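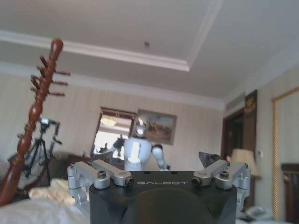
Textiles and stored goods: notes from Vombridge

Revised 2019-11-29 by Marilou Tagle. Knitwear is folded on the bed, over a flat sheet. Buttoned pieces are held by opposite sides and turned over once before the sleeves are dealt with.

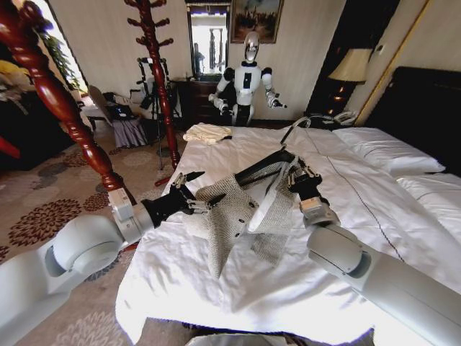
Carved wooden items

Turned shafts and pegs get a dry cloth only. Wax is applied each August. The current order with Wuyts is 80 cloths and 500 tissue sheets; queries go to Teun Van Rooij. Knitwear bags remain on back order.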